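3.2 Surface condition of interior stone

The second group of specimens consists of polished red-brown marbles in indoor use. Unlike the facade panels treated in Section 3.1, these surfaces are not exposed to rain or frost, and their wear comes mainly from handling, cleaning agents and the sliding of small objects. Veining in such stones is irregular, which complicates any measure of gloss taken at a single point.

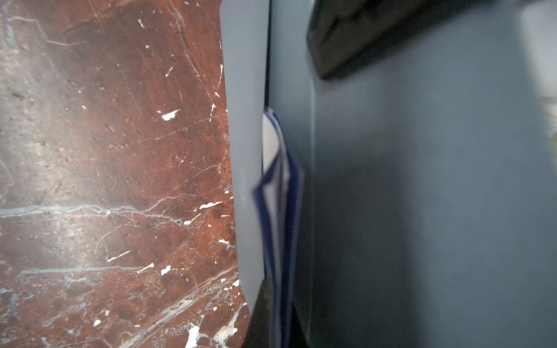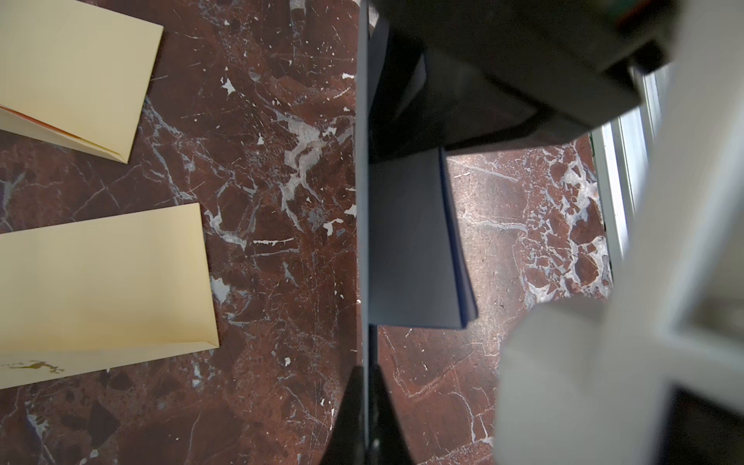
Figure 4. Polished red-brown marble with white and pale veins and scattered light flecks. Fine hairline scratches are visible in the second view.

Gloss was measured at 60 degrees on a fixed grid. Each reading was assigned to one of three classes: ground mass, vein, or boundary. Boundary readings were those in which the measuring spot covered both ground mass and vein. Of 3,000 readings planned, 2,793 were kept; the remainder were dropped because the instrument did not sit flat or because the class could not be agreed on by two operators. Class labels were assigned by A. Hulme and J. Cheetham, working separately, and disagreements were not settled by a third reader.

The slabs came from two suppliers. Those from the Mollow yard had been cut and polished in one batch, while those from Plostedov had been repolished at least once before purchase. The supplier records do not state which abrasive was used in the later work. For this reason the two sets are reported separately in Table 3, and no pooled mean is given.

Variation within a slab was larger than variation between slabs in both sets. Boundary readings had the widest spread and were often lower than either of their neighbors. We attribute this to small differences in hardness between the calcite of the veins and the iron-rich ground mass, which leave a slight step after polishing. Zerouali and Talebi reported a similar effect in breccias — though on honed surfaces — and proposed that boundary readings be left out of condition surveys. We kept them, as a survey that leaves them out would overstate the gloss of heavily veined stone.

A subset of 62 slabs was then rubbed with a dry cotton pad for 500 cycles under constant load. Gloss loss in the ground mass was small and close to the repeatability of the instrument. Loss in the veins was greater in the Plostedov set, but the operators also noted more filled cracks there, and the filler may account for part of the change. The Erport protocol calls for fillers to be mapped under ultraviolet light before wear testing. This step was added only in March, after the first slabs had been run, and the filler maps are therefore incomplete.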